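Last touched in April, when the final batch came off the shelf. The numbers have not changed since then. Only this file has.

# plavach-soap-log

Weights and notes for 22 batches of cold process soap, made in a kitchen in Plavach and left to cure in the spare room. Each batch was cut into 8 bars. Every bar was weighed on the day it was cut, again on day 20 and again on day 40.

I started keeping the log to find out how long a bar needs before it stops losing much weight. The books I had gave different answers, and most of them didn't say what was in the soap. The log grew to cover the oils, the amount of water and where the bars stood on the shelf.

## What's in the folder

```
plavach-soap-log/
 batches.csv one row per batch
 bars.csv one row per bar per weighing
 oils.csv the oils and the lye values used
 notes/ one text file per batch
 loss.py works out percentage loss per bar
 README.md this file
```

The CSV files are UTF-8, comma separated, with a header row. Decimal points are points. Blank means not recorded. Zero means zero.

## batches.csv

| Column | Meaning |
|---|---|
| `batch` | Batch number, 1 to 22, in the order they were made |
| `recipe` | Short recipe code, see below |
| `oil_g` | Total weight of oils and fats in grams |
| `lye_g` | Sodium hydroxide in grams |
| `water_g` | Water in grams |
| `superfat` | Percentage of oil left over on paper |
| `mould` | `loaf` or `slab` |
| `unmould_h` | Hours from pouring to unmoulding |
| `scent` | `none`, or the name of the oil |
| `remark` | Anything odd, in a few words |

`unmould_h` is to the nearest hour and should not be leaned on too hard. If a batch was ready in the night it stayed in the mould until I got up.

## bars.csv

| Column | Meaning |
|---|---|
| `batch` | Matches `batches.csv` |
| `bar` | 1 to 8, counted from the end cut first |
| `day` | 0, 20 or 40 |
| `weight_g` | Weight in grams, one decimal place |
| `shelf` | `top`, `middle` or `bottom` |
| `turned` | `y` if the bar was turned over between weighings |

That makes 528 rows. Day 0 is the day of cutting, which can be the day after pouring or later. Please check this if you are comparing with somebody else's figures, as plenty of people count from the pour.

A few rows to show the layout:

```
batch,bar,day,weight_g,shelf,turned
3,1,0,112.4,middle,
3,1,20,104.8,middle,y
3,1,40,101.9,middle,y
```

So bar 1 of batch 3 lost 10.5 g in all, or 9.3 per cent of its starting weight. `loss.py` does the same sum for every bar and writes a new file next to the old one. It needs Python 3 and nothing else:

```
python3 loss.py bars.csv
```

It skips any bar with a missing weight and prints a line to say so.

## Recipes

- **OL** — olive oil only. Slow to set, soft for a long time, very plain.
- **OC** — olive and coconut. The everyday one, and the most common in the log.
- **OCS** — olive, coconut and shea butter.
- **RC** — rapeseed and coconut. Made when olive oil got dear.
- **LD** — lard and coconut. Hard and white, and it set fastest.
- **SALT** — mostly coconut, with table salt stirred in at the end. Has to be cut early or it crumbles.

The full oil weights are in the notes for each batch. I didn't put them in `batches.csv` because every recipe would have needed its own columns and most cells would have been empty.

The olive oil and coconut oil came from Venier in their catering tins. The rest came from the supermarket, whichever brand was in. Lye amounts were worked out with the Zirell sheet, a spreadsheet that used to be passed around on a soap forum. The values it uses are copied into `oils.csv` so that you don't need the sheet itself. They differ a little from some printed tables. If your own calculator gives a slightly different lye weight for the same oils, that is the likely cause.

**Please don't make soap from this log.** It is a record of what I did, mistakes included, and batch 9 has a lye weight I would not use again. Run any recipe through a lye calculator of your own first.

## How the weighing was done

All weights are from one Jiang kitchen scale that reads to a tenth of a gram. I checked it with the same brass weight before each session. It never read more than 0.2 g out, so I left the readings alone. Bars were weighed bare, with no paper or tray under them, and put back in the same place.

Each bar had its number scratched into the underside with a cocktail stick on cutting day. The scratching takes off a few crumbs, and it was done before the first weighing.

Weighing was mostly done in the evening, after the washing up. The spare room has a radiator that was off for most of the log and on low for batches 11 to 16. I did not measure humidity. I wish I had, and it's the biggest gap here. If I did it again I would hang a cheap meter on the shelf and write the reading down each time.

## Known problems

- **Batch 5** was cut with a kitchen knife and the bars are uneven. Bars 1 and 8 are a good deal lighter than the rest. The percentages are still usable, but thin bars dry faster.
- **Batch 9** was made with too little lye, because I misread the scale. It stayed greasy. It is in the files and marked `short lye` in the remark column. Leave it out of any averages.
- **Batch 14** has no day 20 weights. I was away. The rows are there with the weight blank.
- **Batch 17**, bar 6 was dropped and lost a corner between day 20 and day 40. Its last weight is real but it isn't all water loss.
- **Salt bars** sometimes gained a little weight in damp spells. I took these for typing errors at first, went back to the paper notebook and found they had been copied correctly. They are left as they were.
- The `shelf` column is the position on the day of weighing. I tried not to move bars around, but batches 1 and 2 were shifted to make room and I didn't note when.

## What I took from it

This part is opinion, so treat it as such. Most of the loss happens in the first 20 days, in every recipe. Between then and day 40 the bars go on losing weight, but slowly. The all-olive bars lost the most overall, and I had used more water in those, so the oil may have little to do with it. Top shelf bars dried a bit faster than bottom shelf ones. Turning made no difference I could find in the weights, though the bars I turned stayed flatter.

None of this tells you how good the soap is to wash with. Weight is easy to measure and mildness isn't. The notes files have a line or two on how each batch felt in use, all from one household with fairly dry hands.

## Uses that make sense

The files are small enough to open in any spreadsheet. They would do for a classroom exercise on percentage change, or for practice in joining two tables. Home soapers might like to set their own weights beside them. I wouldn't use them to set a selling weight for labels. The room, the water and the cutting will all be different where you are, and 8 bars is not many.

There is nothing personal in the data. The notes mention visitors and the cat in a couple of places, and I have left those in.

## Changes

- **v1** — batches 1 to 12, one big file.
- **v2** — split into `batches.csv` and `bars.csv`. Added `shelf`.
- **v3** — all 22 batches. Fixed two bars in batch 7 that had swapped numbers.
- **v3.1** — README rewritten, `oils.csv` added, no change to weights.

## Licence and corrections

Use it for anything you like. A link back is welcome but not required. If you find a mistake, open an issue with the batch and bar number and I will check it against the notebook. I still have the notebook, and will keep it for as long as the log is up.

I don't plan to add more batches to this set. If I carry on weighing it will be in a new folder, with humidity recorded from the start.
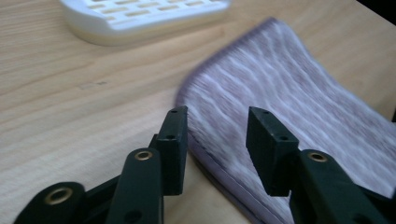 The new folder will keep the same column names where it can, so that `loss.py` runs on both.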